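How do I stop flour and oats getting moths, and is it worth decanting everything?

Posted in Kitchen and Food Storage

Raghavendra Varghese

We moved into a ground floor flat in February and inherited what I think are pantry moths. Small, brownish, fly badly, mostly seen in the evening near the cupboard over the kettle. I found webbing in a bag of porridge oats and a couple of grubs in the fold of a flour bag, so both went in the outside bin. A week later I saw two more moths.

I have wiped the shelves with washing-up liquid and hot water. Everything is still in its original packets, closed with clips or elastic bands. My partner wants to buy a full set of boxes and decant the lot. I priced a set from Evach and it came to 277 pounds for the whole cupboard, which seems a lot for keeping rice in. I do not mind spending some of that if it fixes the problem.

What I would like to know:

Do I have to throw away packets that look fine?
Does the type of lid matter, or will any box do?
Does freezing flour do anything, and does it spoil it for baking?

We bake bread twice a week and get through a fair bit of strong white, so I would rather not be buying it in tiny bags. Gas oven, small freezer with three drawers, no cellar or garage.

Drulard

You have pantry moths, from the webbing. The adults do not eat anything. It is the grubs that do the damage, and they can chew through thin plastic and paper, so clips and elastic bands are no use at all.

Take everything out of the cupboard. That includes spices, nuts, dried fruit, tea, chocolate, pet food and bird seed if you keep any. Bird seed is where mine came from. Look at each packet against the light and check the seams and folds. If you see webbing or clumps that hang together when you tip the bag, bin it. If it looks fine you can keep it, but freeze it first. I give things a week in the freezer, in a sealed bag, and then let them come back to room temperature before opening the bag so that damp does not settle on the flour. It bakes as normal afterwards. I have never noticed a difference in bread.

With three drawers you will have to do it in batches. Keep the packets that are waiting sealed in bags, well away from the ones that have been done.

Then the cupboard. Washing-up liquid is all right but the grubs crawl off to pupate in corners, and you need to get at those. Hoover along the back edge of every shelf, in the holes for the shelf pegs and round the hinges. Empty the hoover outside afterwards. Check where the wall meets the ceiling too, as they will walk a surprising distance. If you have shelf liner, take it up and throw it out.

On lids, it does matter. A lid that just rests on top will not stop a newly hatched grub, which is very small. You want something with a rubber or silicone seal that you can feel grip when you close it. Glass jars with a clamp and a ring are good for anything you keep in small amounts. For flour I use plastic boxes with a proper seal. I would not buy a matching set. Mine came in ones and twos over a couple of years and the dearest was 32 pounds, for a big one that takes a whole sack of strong white.

A sticky trap is worth having as well - the sort with a lure. It only catches the males, so it will not clear them by itself, but it tells you if they are still about. Change it when it says on the packet.

Expect to see the odd moth for several weeks after you have done all this. That does not mean it has failed. If you are still catching them after two or three months, there is something you have missed.

Turkuvau

bay leaves in the cupboard, my nan always did it. never had a moth

Þorgeirsson

I would not rely on bay leaves. I had a jar of bay leaves with moth webbing in it.

Most of what Drulard says matches what I did. A few things to add.

Do not decant until the food has been frozen. If there are eggs in the flour and you pour it into a nice sealed box, you have made them a home. Also do not top up. Finish the box, wash it, dry it fully, then refill. I used to pour new oats on the old ones and that kept the problem going for most of a year.

Buy less for a while. I know you said you bake, but even a 40 litre freezer drawer fills up fast with flour and you will want room for food. One bag in use and one in the freezer was enough for us.

Write the date on a bit of masking tape and stick it on the box. Cut out the cooking instructions and put them inside as well, or you will be guessing at the lentils.

To test a seal, half fill the box with water, shut it and turn it over the sink. If it drips, keep biscuits or tea towels in it and find another for the flour. I spent roughly 100 pounds in the end, and that included two boxes that failed the water test and went back to the shop. 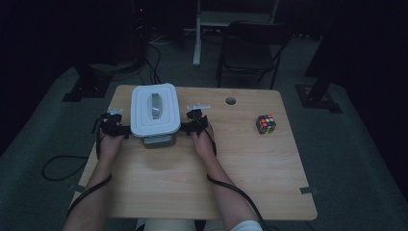

White container with its lid on, on the table.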